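Subject: Re: [galley-kitchens] Painting a floor when you can't move out
From: Prasetyo Yeoh
To: galley-kitchens list

Hi all,

Adi, I'm so glad you asked, because I did exactly this in August and I've been boring my coworkers with it ever since. Quoting the bit I'm answering:

> On Sunday Adi Gunawan wrote:
>
> We have a long skinny kitchen, one door, old floorboards
> that somebody varnished and then dragged a fridge over for
> twenty years. I got a quote of 600 to have them sanded and
> sealed and nearly fell off my chair. So now I'm thinking
> paint. But we have to get through the kitchen to reach the
> back yard, and the dog has opinions. Can it be done in
> halves? And does anybody regret going with a strong color?
> My wife wants yellow. I want to live.
>
> Adi

OK so, halves. Yes, you can, but do it lengthwise! I did the end by the stove first and then the end by the door, and there's a line across the middle that I see every single time I make toast. If you split it down the long way, the join runs with the boards and you can hide it in a gap between two of them. Khairul Menon told me this on this very list, after I'd finished, thank you Khairul.

Sanding: you don't need to get back to bare wood. I spent a whole evening at it with a borrowed sander before my neighbor stuck her head in and asked what on earth I was doing. Scuff it until the shine is gone, vacuum, wipe, vacuum again, and then wipe again because you missed the bit under the radiator. Mine was done by 44 grams of dust in the vacuum, which I know only because I was weighing flour at the time and got curious. 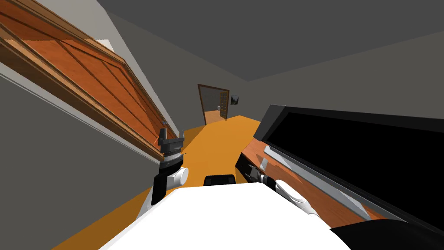
Primer matters more than the paint does, I'd say. I used the Grorix one that the hardware store had on the end shelf and it stuck fine, though it stinks, so open everything. Two thin coats of color after that. I was tempted to do one thick one and be finished with it (my knees were all for this), but I tried that on a scrap board first and it was still tacky the next evening. You could push a thumbnail into it.

As for drying, the can says you can walk on it in socks by bedtime. The can doesn't have a dog. We put a baby gate across and went around by the side alley for 2 days, and even so there's a paw print near the back step that I've grown fond of.

And strong colors, well, I'm for it. A narrow room with pale everything shows every crumb, and a narrow room with a dark floor shows every crumb plus the dog hair. Something bright in between hides a lot more than you'd think. My sister went for a deep red at her place and says she'd do it again tomorrow, except she'd buy the matte one. Yellow I can't speak to. Paint a big piece of cardboard and leave it on the floor for a week, and look at it in the morning before coffee, that's the real test.

Cost, all in, was roughly 500 less than my own sanding quote, and that's counting a brush I ruined and the pizza.

One thing I'd still like to know from the rest of you: has anyone put the Verstraete clear coat over floor paint? Kamarul Pelupessy mentioned it a while back and I can't find the message. I'm getting a worn patch in front of the sink already and I'd like to catch it before it goes through to the primer.

Prasetyo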